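Frequently Asked Questions: Trying Out Controllers at Rurevora

We get a lot of mail about our controller trial days (thank you, we really do read all of it!), and the same questions come up often enough that Noreen Hashmi finally sat us down and made us write the answers out. If yours isn't covered, write to the trial desk and either Noreen or Edith Palomino will get back to you, usually the same week.

What can I try when I come in?

At the moment there are 4 controllers on the list. Two of them are our own, the Dogar hand-held pair and the older Dogar with the straight grip, and then we keep a Clundus arm-mounted set and a plain desktop joystick for people who learned on one and would like something familiar to compare against. You're welcome to go through all of them in one visit, though most folks find they settle on two and spend the rest of the time going back and forth between those, and that's a perfectly good way to use the day.

Do I need any experience with robot arms?

Not a bit. We've had visitors who run arms every day of their working lives and visitors who had never touched one, and the second group very often gives us the more useful notes. Atif Naqvi will sit with you for the first session and talk you through picking up the blocks, and after that he'll leave you in peace unless you call him over.

Should I sit or stand?

Whichever you like! We suggest sitting for your first go with the hand-held pair, with your elbows bent and your forearms clear of the chair arms if it has them. Once you're comfortable, by all means stand up and try the same task again, and write down which felt better. Hammad Ghumman swears by standing and Razia Pirzada won't hear of it, so you'll be in good company either way. 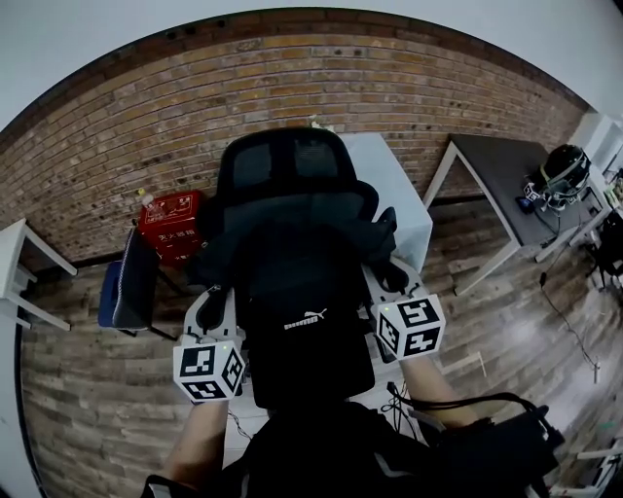
The hand-held pair, seen from the operator's seat. Each controller carries its own marker cube.

Why are there patterned cubes on the controllers?

The cameras use the black-and-white squares to work out where each hand is and which way it's turned. A cube has the advantage that when you roll your wrist and one face turns away, there's generally another one to be read. Please try to keep your fingers and sleeves off the faces. A long loose cuff is the most common culprit when somebody tells us the arm has gone jumpy, so if you're wearing one, roll it up before you start.

How long does a trial take?

Plan on 2 hours. That leaves time for the setup, a good long practice, the comparison tasks themselves, and a chat afterward over coffee. If you need to leave early, just say so at the beginning and we'll put the tasks you care most about at the front.

What are the comparison tasks?

You'll stack blocks, thread a rope through a ring, move a cup from one tray to another, and turn a knob to a mark. Everyone does the same tasks in the same order with each controller, and we note the time and the number of drops. So far we have 1027 completed runs in the log, of which 264 were done with the Clundus set, so that one is still a little thin and we'd be especially glad of anyone willing to give it a proper go.

Which controller do people like best?

We'd prefer not to say before you've tried them, because we've noticed that it colors what people write down! Ask us at the end and we'll happily show you the whole table, including the parts that don't flatter our own products.

Will my arms get tired?

They may, yes. Holding anything out in front of you for a long stretch is harder than it sounds. Take a break between tasks whenever you want one, and let your hands rest in your lap. The clock only runs during a task, so a break costs you nothing.

Can I bring my own gripper?

Yes, as long as you tell us ahead of time. We need the weight, the flange drawing and the supply voltage, and Hammad will let you know if it fits our arm or the Uveck adapter. Allow an extra half hour for mounting it.

May I keep a copy of my results?

Of course. Edith sends every visitor their own sheet by e-mail, along with the averages for everyone else. If you'd like your runs taken out of the log at any point, drop her a line and she'll do it.

How do I book?

Send us your name, the controllers you're curious about, and a couple of dates that suit you. We close the trial room for part of December, so please ask early if you're hoping to come in before the end of the year.

Page last updated Wednesday, March 27, 2019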